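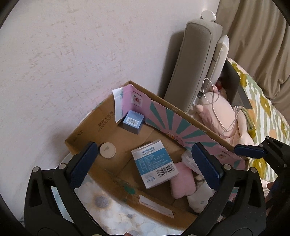

**Figure 3.** Open cardboard box, seen from above.

## 4. Compression loss in reused shipping boxes

### 4.1 Material and conditioning

The boxes were single-wall corrugated board of one style, supplied flat by Bimix and erected by hand at the Zindham test room. A total of 100 boxes entered the study. Half were assigned to the reuse group and half were held flat as controls. Boxes with visible crushing at the score lines on delivery were replaced before assignment.

All boxes were conditioned at 50 percent relative humidity until their weight was stable. Moisture content has a large effect on the strength of corrugated board, and the earlier Ulell trials could not separate this effect from handling wear. In the present work the control boxes were stored in the same room and went through the same humidity schedule as the reuse group, so that a difference between the groups can be assigned to use.

### 4.2 Reuse cycle

One cycle consisted of erecting the box, taping the bottom seam, loading it with a fixed dead weight, closing and taping the top, and storing it under load overnight. The box was then opened, emptied, and knocked down flat. Tape was cut along the seam and left in place, as pulling it off removed liner fibers in pilot runs. Fresh tape was laid over the old strip in the next cycle. Boxes were withdrawn for testing at fixed points in the schedule, and no box was returned to the cycle after a compression test.

### 4.3 Compression test

Top-to-bottom compression was measured between flat plates at a constant rate. The peak load and the deflection at peak were recorded. The machine was set to stop at 2,000 N or at a 30 percent drop from peak load, whichever came first. Results from boxes that reached the stop load without failing were treated as censored and were left out of the group means. There were 2 such boxes, both controls.

### 4.4 Results

Peak load fell most sharply over the first few cycles and more slowly after that. The early loss was largest in boxes whose vertical score lines had been folded fully flat in both directions. Inspection of these boxes after testing showed that failure began near a corner and moved into the long panel. Control boxes more often failed by bowing at the center of the panel, with the corners still upright at peak load.

Deflection at peak rose with the number of cycles. Much of the increase came at low load, where the flap scores closed up before the side walls began to carry weight. We therefore report deflection from a small preload. With this correction the trend remained but was weaker, and the spread within the reuse group was wide enough that we do not fit a curve to it.

Tape build-up on the bottom seam had no clear effect on peak load. It did raise the center of the base slightly in late-cycle boxes, and a few of these rocked on the lower plate during setup. They were tested as they stood.

### 4.5 Comparison with the Masri model

The Masri model predicts box strength from edge crush value, board thickness, and perimeter, with a single reduction factor for prior use. It gave a fair estimate for the controls. For the reuse group it overstated strength in the early cycles and understated it in the later ones, as would be expected from a constant factor applied to a loss that levels off. A factor that depends on the number of folds at the vertical scores is considered in Section 5.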